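El actor Mirsad Leka y la cantante Dumitrescu confirman su separación

El actor Mirsad Leka y la cantante Dumitrescu han puesto fin a su matrimonio después de 15 años. La noticia la dio a conocer ayer por la tarde Stavros Gashi, representante del actor, en un comunicado de apenas dos párrafos enviado a los medios.

"Es una decisión tomada de mutuo acuerdo y meditada durante meses", señala el texto, que pide respeto para los tres hijos de la pareja. Según Gashi, ninguno de los dos concederá entrevistas sobre el asunto.

Los rumores de crisis empezaron en agosto, cuando Dumitrescu acudió sola al estreno de "Drumwood", la última película de Leka. La cantante evitó entonces las preguntas de la prensa y abandonó la sala antes de la fiesta posterior. Semanas más tarde, el actor alquiló un piso en el centro de Otden, donde reside desde entonces.

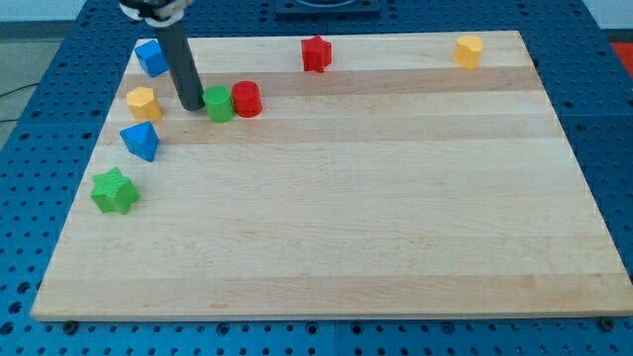

Bloques de madera de colores sobre un tablero.

La vivienda familiar, situada en las afueras de Grerna, quedará en manos de la cantante. Los niños seguirán en el mismo colegio y la custodia será compartida, de acuerdo con el comunicado. El reparto del resto de los bienes - entre ellos una casa de verano y los derechos de varias canciones escritas a medias - está todavía en manos de los abogados.

Leka y Dumitrescu se conocieron en el rodaje de un videoclip y se casaron un año después en Grerna, en una celebración con cerca de 500 invitados. Desde entonces habían trabajado juntos en dos ocasiones, la última en un especial musical de televisión.

La cantante mantiene su agenda y actuará en Otden el mes que viene. Leka, por su parte, ha aplazado el rodaje de su próxima serie. La productora no ha comunicado una nueva fecha.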